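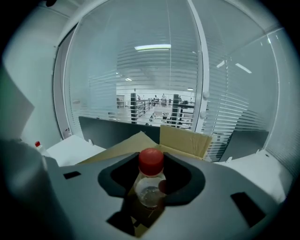 Red caps, cardboard box, Monday morning.

Posted by Rena on July 13, 2009

We use cookies to remember your settings. By carrying on you agree to this. OK

Desk clear-out at Bonamville has started. I said I would post as I go, so these will be short and not in much order.

First job is the small bottles. They are the short wide clear plastic ones with a red screw cap. They have been on people's desks since the last sample round and they need to go in a box.

Box is a plain brown cardboard one, open on the desk. I have put it between the two white desks so I can reach both sides without getting up.

A bottle with a bit of clear liquid in it does not go in the box. Check the level before you pack. Empty it in the sink at the end of the corridor, rinse it, leave the cap off overnight.

If you don't know what the liquid is, don't tip it away. Put it on the windowsill in the kitchen and leave me a note with your desk number.

Someone asked if the caps can be swapped between bottles. The red ones all fit each other. The blue ones from the old Trolteo order do not, they go on crooked and leak.

Trolteo still sell the bottles, by the way. Smallest order is 500 and we don't have the cupboard space, so please look after the ones we have.

Caps want to be finger tight and no more. I had to use a rubber glove to get three of them off last week.

Packing: stand them upright. Put card between the rows. I cut mine from the lid of an old paper box and it does the job.

Don't fill a box right to the top. The flaps need to fold flat or the next box on the pile will sink into it. I found this out in the store room.

Tape: one strip along the middle, one across each end. The brown tape is in the second drawer by the printer. The clear stuff from Bunnag doesn't stick to cardboard for more than a week.

Write on the side of the box as well as the top. Once they are stacked you can't read the top. Name of the room, what is in it, month.

Please turn monitors off before you start moving things about on the desks. Saves knocking a keyboard and sending half an email, as I did on Thursday.

The blinds on the glass wall can stay how they are. They need dusting but that is a separate job and I am not doing it with open bottles on the desk.

Reply to a question: yes, labels come off with warm water and washing-up liquid. Leave them to soak for ten minutes. The older labels leave a sticky patch and you need a drop of cooking oil for that.

Another one: no, we can't take bottles from the upstairs rooms this time. Upstairs gets done in August.

Full boxes go on the bottom shelf in the store room, left side. The right side is for paper and it is already full.

More tomorrow if the tape lasts.

Contact us | Copyright 2009 Bonamville | Back to top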